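**Ticket: right arm drops its grip on thin stuff, left arm is fine**
Status: open, waiting on me
Opened by: Reynaldo Belmonte
Last edit: December 7, 2025

OK, so I've been going back and forth on the two sets of finger pads since September, and I'm writing it all down before I lose track again. Both arms are the same model with the same parallel gripper. The left one has the stock Admont pads, the right one has the softer Rellutent pads, and both run off the Pararis controller with identical settings (I diffed the config files twice!).

The problem: on anything fat, the right arm is great, honestly better than the left. On anything thin or flat it closes, reports a good grip, lifts, and the thing slides right out. Out of 70 tries on flat items, the left arm lost 18 and the right one lost way more than that. I stopped keeping score when I got annoyed, so no real number, sorry.

Stuff I tried first:

- Swapped the gripper cables left to right. No change, the problem stayed on the right.
- Bumped the close force from 200 to 1000 in the controller (it's a unitless setting, don't ask me). Held a bit longer, then slid anyway, and the motor got warm. Put it back to 200.
- Wiped the pads with alcohol. Helped for a few picks, then same as before.
- Re-homed both grippers with the fingers fully closed. 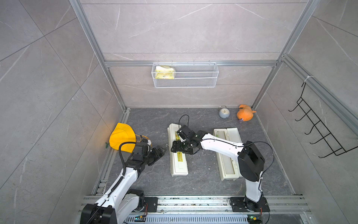

The grip check is what I'm looking at now. The controller decides it has something when the fingers stop short of fully closed, and I think the soft pads squish against each other and stop early, so it says "got it" with next to nothing in between. I've been running the same items past both arms to see where the false grips start. The plush toy and the hard hat are the easy end, the crinkly snack packet up in the wire basket is the nasty one, and the two long trays on the floor are good for practicing on a thin rim. With the right gripper down over the left tray like that I can also watch for the fingertips going in at a slant, which would explain a lot all by itself.

Asked Xiao for a second pair of eyes and got this back:

> Raise the "fully closed" threshold on the right side only, just past where the bare pads stop. Then run it closed on air. If it still says it has a part, your encoder zero is off and the pads are innocent.

Ran it closed on air with the old threshold: it reported a part nearly every time. So that's one thing confirmed, yay. With the threshold raised it reports empty like it should, but now it also misses really thin wrappers that it is holding, so I've traded one wrong answer for another.

Next up:

1. Put the Admont pads on the right arm and repeat the flat items.
2. Put the Rellutent pads on the left arm, same items, same order.
3. Check the fingertip angle on the right arm with a square.
4. If the slide follows the pads, ask Rellutent if they make a firmer version.

Leaving this open. Please don't touch the right side threshold until I've done step 1.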